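Notebook, August, Flellisia kitchen task, dishwasher to sink rack and back

Question for today: does freezing the base stance before each grasp reduce wrist error at the rim? Two conditions, same operator settings, same objects. Condition A lets the balance controller shift the feet during the reach. Condition B locks the feet, then reaches. Plate first, cup second. 58 trials logged, the first 6 thrown out because the head camera extrinsics were stale.
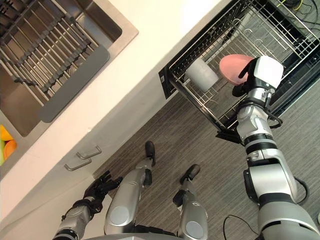
Fig. 1. Right hand on the plate rim, lower rack pulled out, cup on its side next to it.

Result for the plate: B is better. Median wrist error dropped by 19 percent against A, and the spread is tighter. Most of the gain is in yaw. I had expected pitch, given how far the torso leans over the open door. Will recheck after the Chowdary filter is turned off, as it smooths yaw more than the other axes.

Walking between stations was not scored. Start pose for the approach leg is still set by hand against the floor, good enough for the planner but too loose for repeat runs. 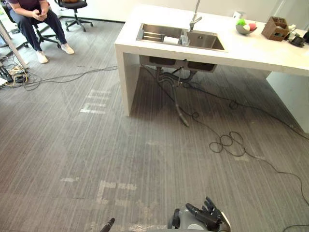
I would like it fixed in the map frame before the next block. Rullatley can export the pose directly, so no new code is needed - only a config entry and a restart.

Cup data are less clear. Grasp from the side, approach from above the rack, release height 2 cm over the wires. A and B overlap almost fully. Either foot motion does not matter for this reach or the release threshold hides it. Finger current is noisy near contact and the threshold was tuned on the plate.
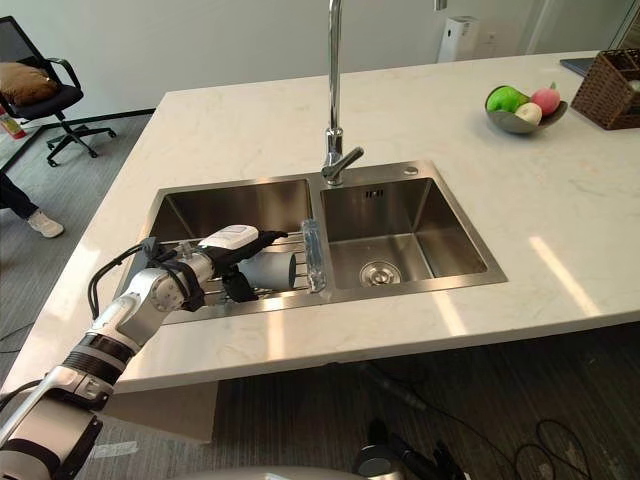 Evanthia Michailidis thinks the threshold is the cause and wants the cup trials rescored on wrist force alone, leaving finger current out. She would also hold off on calling B better until both objects are scored the same way.

Fair. Rescoring tonight from the Zorel logs. Anitha Suvarna has the force offsets.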